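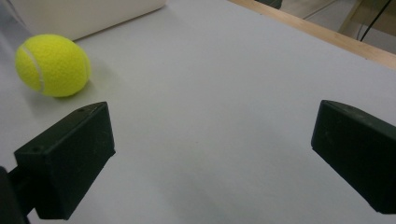 About Hitent

Hitent collects, sorts and resells used tennis balls. We work out of one large room on Endard Street in Halliday, and we have been doing it long enough that most of the tennis clubs in the area know our bins.

A tennis ball has a short life on the court. Once the can is opened, the pressure inside the ball starts to drop, and after a few sets a good player can tell. The felt lasts a lot longer than the bounce does. A ball that is finished for match play still has plenty of use left in a practice basket, in a gym class, in the yard, or on the leg of a classroom chair. We find out which of those jobs a ball is good for and get it to someone who needs it.

How we started

The first load was 854 balls from a single club that was clearing out a storage closet before a repaving job in June. We had asked for a couple of bags to use at a school and were told to take everything or nothing. They came home in trash cans, pillowcases and the back seat of a car. Sorting them took most of a week at a dining table, and by the end of it we had a rough grading system and a list of people who wanted balls. Both have changed since then, but you could recognize the originals.

We moved to Endard Street when the dining table was needed back.

What happens to a ball here

Balls arrive in Skaltex bags, the mesh kind with a drawstring. Each bag has a tag with the club and the date it was picked up. We empty one bag at a time and don't mix clubs until grading is finished. Clubs sometimes ask us how their balls did, and it's good to have an answer.

Grading is done by hand at a table. We look at the felt first. It should be even all the way around, with no bald spots and no loose flap along the seam. Some fuzz standing up is fine, and many coaches like it, as a fluffy ball flies a bit slower. Then we look at the seam itself. On a ball in good shape it is a clean curved line with no gaps. Seams that have started to open go straight to the craft bin.
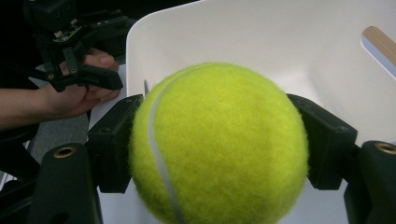 Felt and seam on a tennis ball, close up.

After the felt check comes the squeeze, and then the bounce. We drop the ball next to a marked board and read the height. A squeeze alone will fool you with pressureless balls, which feel hard even when they are old, so both tests count.

Balls that are dirty but sound get brushed. We don't put them in a washing machine. We tried it for a while, and the felt came out matted and the room smelled like a wet dog for days. Clay comes off with a stiff brush once it has dried. Grass stains mostly don't come off at all, and we sell those balls as they are.

Our grades

Practice. Good felt, good bounce, sound seam. These go to coaches, ball machines and park programs. They are not match balls and we don't sell them as match balls.

School. Lower bounce, felt still even. These are the ones gym teachers ask for. A softer ball is easier for a beginner to catch and to hit, and it doesn't travel as far when somebody swings too hard.

Yard. Flat or uneven, but clean and in one piece. People buy these for backyard games, for hanging from a string in the garage as a parking marker, and for drying a down jacket. We get asked about dogs a lot. Tennis balls are not made as chew toys and the felt is hard on teeth, so please use them for fetching only and put them away afterward.

Craft. Split seams, bald felt, anything we wouldn't want thrown. Many of these are cut with a cross-shaped slit and sold for chair and table legs. We can cut them for you or leave them whole. Say which you want when you order.

Whatever doesn't make any of the four grades goes into a separate crate. We hold it until there is enough for a recycler to take, and we don't charge clubs for that part.

Where the balls come from

We pick up from around 20 clubs, parks and schools. Each one has a bin near the courts with our name on it. If a bin fills up early, call and we'll move the pickup forward. We also accept balls from the public at the Endard Street door during open hours. Please take them out of the plastic cans first. Put the cans in your own recycling, as we have no room for them.

We take any color and any brand. We can't take foam balls, racquetballs or anything that has already been chewed.

Buying from us

The smallest order is a bag of one grade. The largest box we pack holds 400 balls, and it is heavier and more awkward than most people expect, so bring a second person and a vehicle with a flat floor. Schools can pay by purchase order. Everyone else pays at pickup.

We don't mix grades in a bag. If you need some for practice and some for chair legs, order two bags. The tags are color coded, and the key is stapled inside the lid of every box.

Prices are posted by the door and change once a year. Our last price change took effect on Jan 12, 2023. Clubs that give us balls get a discount on the Practice grade.

The room

Visitors often expect a warehouse. It's a single room with shelves, work tables and a few chairs, and the grading tables are kept clear of everything except what is being graded. We like a plain, light tabletop. Loose felt shows up well on it, and so does the grit that comes off clay court balls.

School groups are welcome if you arrange it ahead of time. Students can try the squeeze test and the bounce board and then check their grades against ours. They usually come out stricter than we are. Allow an hour, and have everyone wear something that can get fuzz on it.

Parking is behind the building, off the alley. The street door sticks in humid weather, so push hard near the handle.

To ask for a bin, set up a pickup or place an order, use the contact form on this site or leave a note in the box by the street door.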